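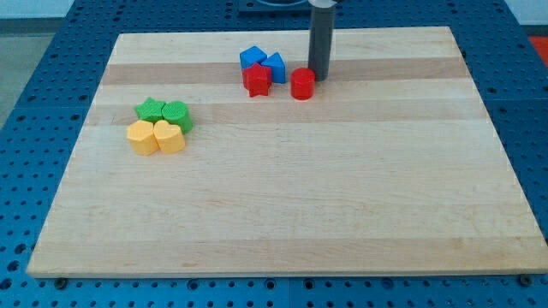 Unit 5: Block sorting on the bench arm

Course notes, Clillell Shared Workshop. Prepared by Tâm Lưu. Revised 2019-03-24.

5.1 Scope

This unit covers the fixed work surface, the printed blocks and the first sorting routine. It assumes the arm has been assembled and homed as set out in the earlier units. Students building at home may use any arm with a reach similar to the Sturon kit. The joint limits in your own controller file take priority over any value printed in these notes.

5.2 Work surface

The blocks sit on a wooden cutting board placed on the perforated table. The board gives the arm a flat, raised area with straight edges, and those edges are used as the reference for the workspace frame. Maple is suitable. Avoid boards with a juice groove or rounded edges.

Set the origin at the near left corner of the board. X runs along the near edge, Y runs away from you, and Z is up, with zero at the wood surface. Check Z at all four corners before you record it. If the corners disagree, shim the board and repeat the check. Do not correct for a rocking board in software.

The alternating light and dark strips in the wood are useful for lining things up by eye. They are a poor target for edge detection, and a threshold set too low will report a strip boundary as the side of a block.

5.3 Blocks

The set has five shapes: star, heart, cylinder, cube and triangular prism. Colours are green, yellow, red and blue. Colour and shape are separate fields in the block table. Both green and red occur as stars and as cylinders, so a routine that reads only one field will confuse them.

Print the blocks standing on their base, with no supports. Layer lines on the sides are acceptable. Remove any stringing from the inner corners of the stars and from the notch of the hearts. Sand the base lightly if a block rocks.

5.4 Starting layout

Place the blocks in two loose groups.

Left group: green star and green cylinder at the back, two yellow hearts in front.
Far group, near the middle of the back edge: blue cube, blue triangular prism, red star and red cylinder.

Blocks within a group may touch. The yellow hearts should be side by side and in contact, as this is the case the separation step has to handle. Leave the red cylinder slightly apart from its neighbours. It is the first target.

5.5 Approach move

Bring the end of the arm down behind and to the right of the red cylinder and stop above the wood. The hover height must be read back from the controller and entered in the log. Do not estimate it from the shadow on the board.

Base encoder count at hover on the workshop arm: 1,164
Base encoder count at home: 1,023

Your counts will differ if the base has been removed and refitted. Record both values, then run the approach and return three times. If either count drifts between runs, tighten the base coupling and start again.

5.6 Sorting routine

1. Load the Amaral motion script and set the speed limit to low.
2. Confirm the workspace frame from 5.2.
3. Enter the block table by hand. Automatic detection is left to the next unit.
4. Run the approach move on the red cylinder.
5. Run the separation step on the two hearts.
6. Save the log before changing the layout.

Keep hands off the board while the drive is enabled. The stop switch must be within reach of the person at the keyboard.

5.7 Common faults

Arm stops high over the far group: Z was taken at the near edge only. Recheck all four corners.

Red star reported as part of the blue cube: the star stands in front of the cube and overlaps it when viewed from the near side. Enter the two positions separately.

Board creeps during a push: fit a thin rubber mat underneath and measure Z again.

5.8 To hand in

Log file from the Virnow logger, both encoder counts, and a sketch of your layout with the origin marked.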